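Drunetti Spare Parts Recovery Project
Progress report to the Prasen Fund
Jun 4, 2026
Submitted by Mercedes Londoño, Project Lead

1. Work in the period

The grant supports the sorting and return to use of control components held at the Ticona store. The opening inventory listed 2,000 items, many of them unlabelled. Work in this period has concentrated on pushbutton switches with mushroom-shaped heads, which training workshops request more often than any other part.

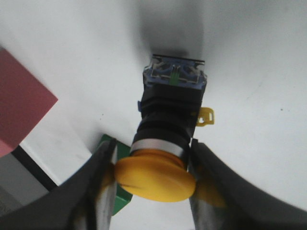 Each switch is entered in the register by cap colour and by the type of contact block fitted. Assemblies are kept whole wherever possible, as separated blocks proved difficult to match again during the first sort. To date 139 switches have been registered and 19 set aside for further inspection.

2. Storage and handling

Open plastic bins have replaced the cardboard trays used at the outset. Parts are placed in them one at a time, and terminal screws are checked before an item is passed for shelving.

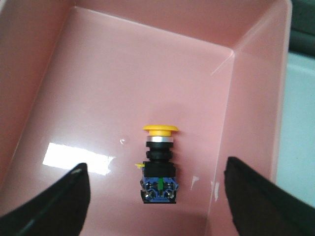
The revised arrangement has shortened the search for individual parts. Labels for the remaining shelves have been ordered from Dorkeck and delivery is expected later in June. Expenditure remains within the approved budget.

3. Matters for decision

The project requests approval to extend the register to indicator lamps and selector switches. Three workshops have asked to be supplied from the next release of stock.

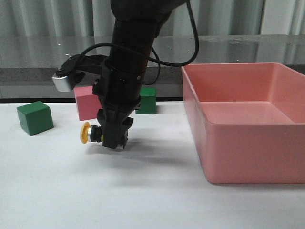

Nilton Castaño replied that the extension could be supported in principle, provided that the switches set aside were inspected first and that the register recorded the reason for any rejection. He asked for a revised timetable before the next payment is released.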